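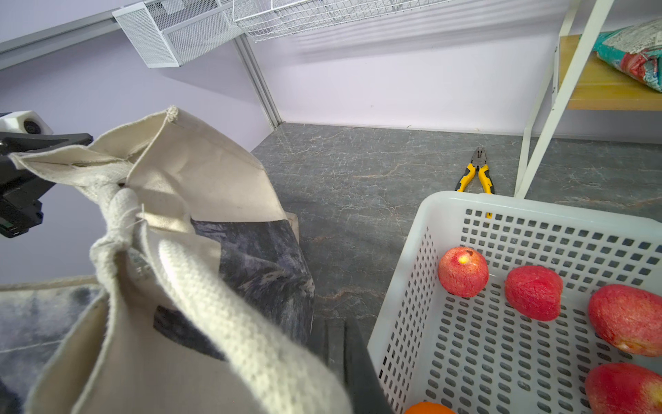 4.2. La bolsa de tela como sustituto: qué se mide y qué se da por supuesto

Buena parte de la literatura sobre reutilización doméstica trata la bolsa de algodón como una variable resuelta. Se cuenta cuántas veces sale de casa, se divide el coste ambiental de fabricarla entre el número de usos y se compara el resultado con el de la bolsa desechable. El procedimiento es cómodo, pero descansa en una hipótesis que pocas veces se somete a prueba: que la bolsa, una vez en casa, cumple la función para la que se compró. Nuestros datos no permiten sostenerla con la seguridad habitual.

De los 480 hogares que completaron el cuestionario inicial, 339 declararon poseer al menos una bolsa de tela destinada a la compra de fruta y verdura. La cifra parece alta y así la ha presentado el informe Trutgate, que la interpreta como indicio de un cambio de hábitos. Conviene la cautela. Poseer no es usar, y el cuestionario preguntaba por lo primero. Cuando en la segunda oleada, realizada en noviembre, se pidió a los participantes que anotaran durante dos semanas dónde quedaba la fruta al volver del mercado, solo 99 hogares devolvieron un registro utilizable. Cualquier porcentaje calculado sobre esa base arrastra un sesgo de selección evidente: anota quien ya presta atención al asunto.

La Figura 1 resume mejor que las tablas la dificultad de codificar estas situaciones.

Figura 1. Bolsa de lona estampada con asa de cuerda trenzada, junto a una cesta de plástico blanco calado con fruta roja; detrás, unos alicates en el suelo.

Con el esquema de Vindico, la situación se registraría como «fruta en recipiente rígido, bolsa presente». El código es correcto y dice muy poco. La fruta está en la cesta, pero de ahí no se deduce que haya llegado en la bolsa, ni que vaya a salir en ella. La tela recogida en la parte superior tampoco informa sobre su contenido. Dos de nuestros codificadores clasificaron casos semejantes como «transferencia completada», categoría que supone una secuencia imposible de comprobar en una sola toma. Decidimos retirarla del análisis, aun sabiendo que con ello se perdía comparabilidad con el estudio de Genville.

Un segundo problema afecta al recipiente. Se suele afirmar que la cesta calada conserva mejor la fruta porque deja circular el aire. Es plausible, aunque los trabajos que lo repiten remiten unos a otros sin que hayamos localizado una medición en condiciones domésticas. Tampoco es lo mismo una pared perforada en una cesta a medio llenar que en otra colmada, y los protocolos revisados no distinguen entre ambas. Mientras falte esa comparación, preferimos hablar de la cesta como lugar de depósito y dejar en suspenso su efecto sobre la conservación.

Queda la cuestión de los objetos ajenos a la compra, como los alicates de la figura. El manual Song recomienda excluirlos por irrelevantes. No compartimos el criterio. En los registros escritos aparecen con frecuencia herramientas, llaves o correo en el mismo lugar que la fruta, y omitirlos produce una imagen del almacenamiento más ordenada de lo que los hogares describen. Tampoco creemos que su presencia autorice a hablar de «desorden», término que algunos autores emplean sin definirlo. Los hemos conservado como categoría aparte, sin valor interpretativo asignado.

En cuanto al umbral de amortización de la bolsa, los cálculos citados en la sección 2 exigen hasta 100 usos. Ninguno de nuestros instrumentos puede verificar esa cantidad, y dudamos de que lo haga una encuesta retrospectiva.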